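Ollenetti takes aim at Geden in new juice campaign

June 18, 2025

Ollenetti will name rival Geden in a series of radio and billboard ads starting next week, its first direct comparison with the bigger juice brand.

The campaign was made by the agency Rautiainen and will run in 62 local markets. Two of the radio spots ask shoppers to compare the price of a carton of each brand.
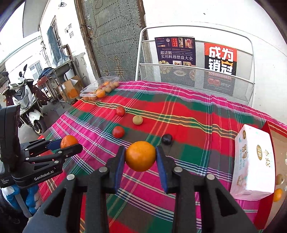
FOOD & DRINK MARKETING

Ollenetti raised its ad budget in April after a weak winter for chilled juice. The company sells through 793 stores, and 132 of them will carry shelf signs that match the billboards.

Geden said it had not seen the ads and had no plans to change its own summer campaign, which promotes smaller bottles.

Ollenetti's spots were tested with shoppers in Derkgate this spring. The ads are scheduled to run through the end of summer.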